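The Bracelets on the Bed

Qiuyue Qin sorts her jewelry once a year, in October, and she does it in the bedroom. The dresser is too narrow and the kitchen table is always in use. A bedspread gives her room to spread things out, and beads that come off a worn cord don't roll far on cloth.

Qin has been buying and stringing bracelets since she moved to Trarkholm at 31. She now owns more than 75, most of them beaded. Some came from the Saturday stalls on Shehu Street, some from relatives, and a good share she made herself at a workshop in Skokulard that has since closed.

"I don't keep them by color," she said. "I keep them by what they're strung on. Elastic goes in one box and cord goes in another. The bangles get their own drawer."

Elastic is the reason for the yearly sort. It stretches with wear and weakens in storage, and a bracelet that sat fine in spring can snap by fall. Qin pulls each one gently over her knuckles, looks at the knot and checks the holes of the larger beads for rough edges. Anything doubtful is restrung the same week. 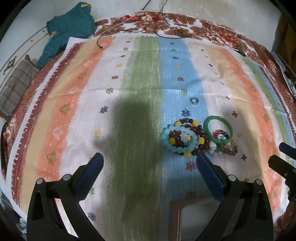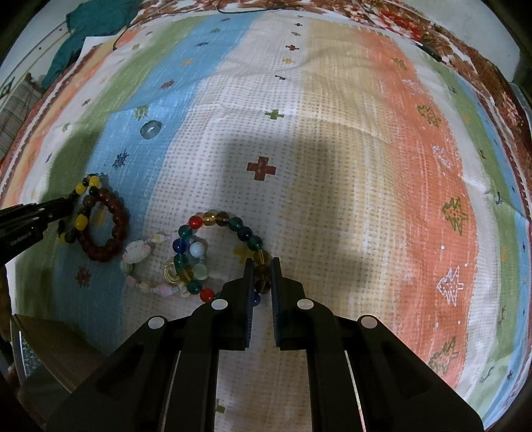 Beaded bracelets on the striped bedspread. The green bangle is in the first picture.

The dark reddish-brown beads are among those she wears most. She likes them with something pale next to them, and she tries out pairs on the bed before putting anything away. Aqua works. So does pink and white, though she says those look better on a bare wrist in summer.

Solid bangles need less care and more caution. Qin wipes hers with a soft damp cloth, dries them and stores them flat. She does not stack them against glass or stone beads in the drawer, having chipped one that way when she was first collecting.

Her restringing kit is small. It holds a roll of elastic, a beading needle, a saucer, sharp scissors and a tube of Potard glue for the knots. She stretches the new elastic before threading it, which keeps the finished bracelet from going slack in the first week. The knot is pulled tight, glued, left overnight and tucked inside the bead with the widest hole.

Last year 52 bracelets went back into the boxes without any work. The rest were restrung or taken apart for their beads, which she keeps in old jam jars on the closet shelf. A few went to her niece, who had asked for anything yellow.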